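Gripper fault traced to a stale width setting

The Mosik kitchen tasks are running again after a fault that stopped them for most of the week. In 14 of 30 simulated trials, the arm reported a completed grasp while the fingers were still open, then lifted with nothing in hand. The spoon task was hit hardest.

Matsuda's team found that the controller was reading the finger width from the previous trial. An update in June had removed the reset between runs. The reset is back, and a lift is now blocked until a fresh width reading comes in. Irnine will repeat the test over 1000 trials before the fix goes to hardware. Until then, please keep the real arm at reduced speed.
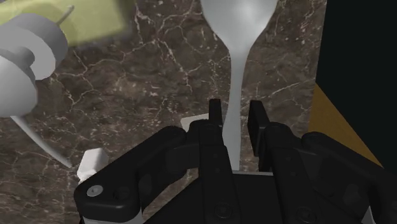

Simulated spoon task, with the jaws open on either side of the handle.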